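Recording demonstrations for the table-sweeping task

Part 2 of the Hastine set-up notes. Part 1 covers mounting and calibration.

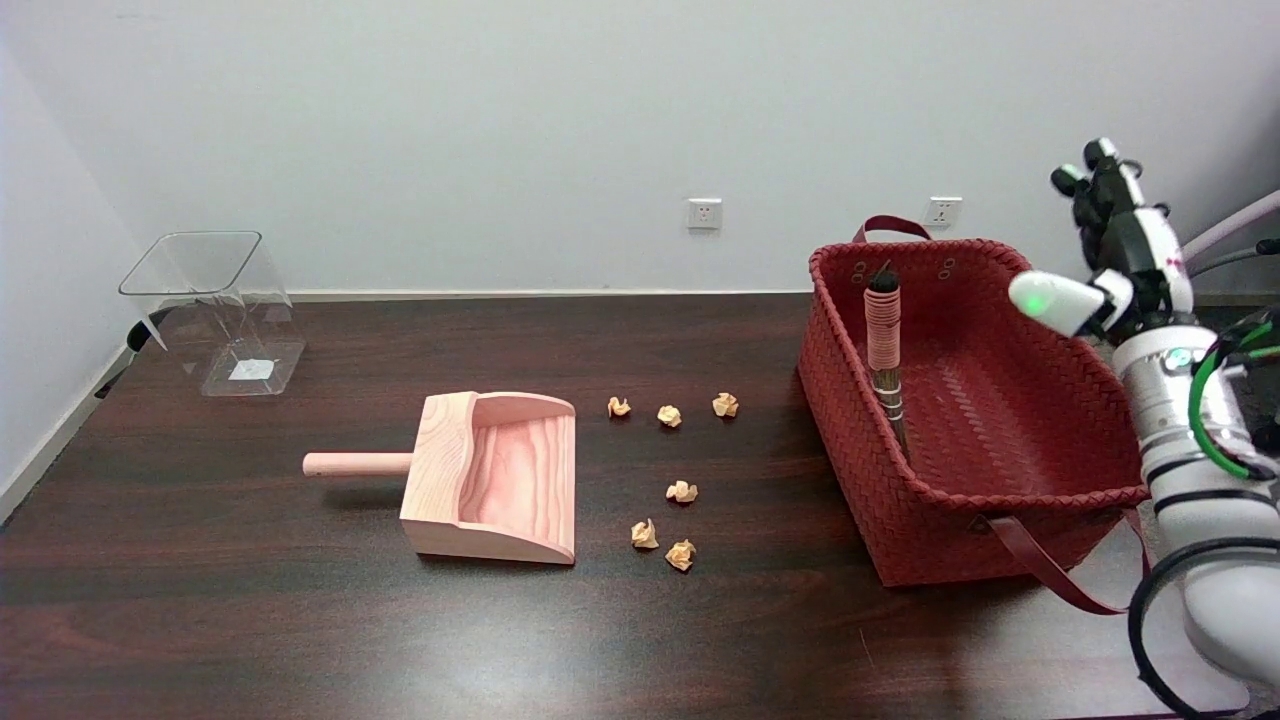

How many demonstrations does the policy need before it is worth training?

Start with 124. Fewer than that and the validation loss tells you very little. Our current set holds 1,267 episodes, and gains were still measurable at the last checkpoint.

Before each session

1. Put out the bin, dustpan, basket with broom, and six crumpled paper balls.
2. Home the arm and open the gripper.
3. Check that the head camera sees the whole working area.
4. Set the logger to 30 frames per second.

Recording

1. Scatter the balls between the dustpan and the basket. Change the layout every episode.
2. Start the logger, then wait one second before moving.
3. Take the broom from the basket, sweep the balls into the dustpan and empty it into the bin.
4. Return the arm to home and stop the logger.
5. Mark the episode as good, recovered or failed.

Keep recovered episodes. A dropped broom that is picked up again is useful data. Failed ones go in a separate folder and are left out of training.

Do not pause mid-sweep. Long still periods teach the policy to stall; Huiling Du's trimming script removes them only at the start and end of a file.

Upload with the sync command and check that the episode count matches the logger.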